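Five weeks with the Zarnero arm kit

01/09/2018

I promised a few of you a proper write-up of the Zarnero kit once I'd had it long enough to stop being giddy about it, and I think I'm finally there. I've had the arm on the table for five weeks now, through the whole of the holidays, and my family has been very patient about me slipping off after dinner to go "check on something."

First, what you get, because the product page is a bit of a muddle. The kit comes from Quinlan, who are a reseller and don't make any of it themselves. The arm is the Zarnero. The parallel gripper is a Stindine, and it's sold separately if you already have an arm you're happy with. The software that ties the two together is called Pandus, and you get a year of it with the kit, after which you pay for updates (it keeps running if you don't). I bought the whole bundle, partly out of laziness and partly since I've been burned before by mixing parts from different people and then having each of them tell me to go talk to the other one.

It arrived in two boxes and the second one was HEAVY. Get a friend. The packing was very good, thick foam cut to shape, and I've kept all of it in case I ever move. Mounting took me an evening, and wiring took me another evening plus a good bit of the next morning, mostly from me reading the cable diagram upside down. The printed manual is thin and assumes you've done this sort of thing before. The PDF on the Quinlan site is much better, with larger drawings, so download that and leave the paper one in the box.

My goal was never anything industrial. I spent twenty years cooking in other people's kitchens before my knees gave out, and what I wanted to know was whether a kit a regular person could buy would handle kitchen things. Pots, lids, ladles, the sort of stuff that is slippery and round and never quite where you left it. All the demo videos show little foam blocks. I can pick up foam blocks myself, thank you!

So pots and lids it has been. Teaching a move in Pandus is pleasant once you get used to it. You put the arm in free mode, guide it by hand to where you want it, tap to save the point, and carry on to the next. Then you play it all back at a crawl and fix whatever looks wrong. I was expecting to type numbers all day long and I've hardly typed any. The one setting you really do need to learn is grip force, which runs on a scale from 0 to 100, and the default is far too high for anything you'd mind breaking. I do most of my lid work at 20. Write your settings down in a notebook, too, because Pandus will cheerfully go back to the default when you start a new routine, and it doesn't mention that it has done so.

The lids were harder than I'd guessed. A knob is a small thing to aim for, and the fingers on the Stindine are straight and fairly stiff, so if you come down a little to one side you end up with one finger on the knob and the other off by itself over the glass. I learned to slow the last bit of the approach way down and to open the fingers a good deal wider than seemed sensible. I also learned to save a "hover" point straight above the knob, and I'd suggest you do that from your very first day. 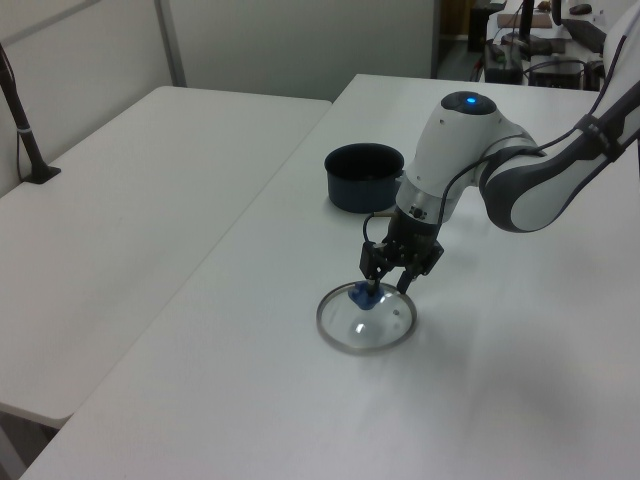 Marlow wrote in after my last post to say that all this sounded lovely, but that for 2000 dollars he would want softer fingertips in the box and a phone number that somebody picks up. I can't argue much with either half of that. The soft tips are an extra, they were out of stock when I ordered, and they still are. As for support, Quinlan answers email politely and usually by the next day, and for me that has been fine, but if you're the type who likes to talk a problem through out loud you may find it lonely.

Other grumbles, while I'm at it. The cables want more slack than the manual tells you to leave, especially down by the wrist. The fan in the control box has a whine to it that I notice most in the evening. And Pandus takes ages to start up, long enough that I've gotten into the habit of switching it on and then going to make my coffee.

Would I buy it again? Yes, I would, knowing what I know now, though I'd have ordered the soft tips months ahead. If you're only after something to move small boxes from one side of a desk to the other, there are cheaper kits and you'd be perfectly happy with one. If you're curious and stubborn and you like fiddling, I think you'd get on with it very well.

In February I'm hoping to try ladles, and maybe a whisk if I'm feeling brave. Send me your grip settings if you have this kit too, I'd love to compare.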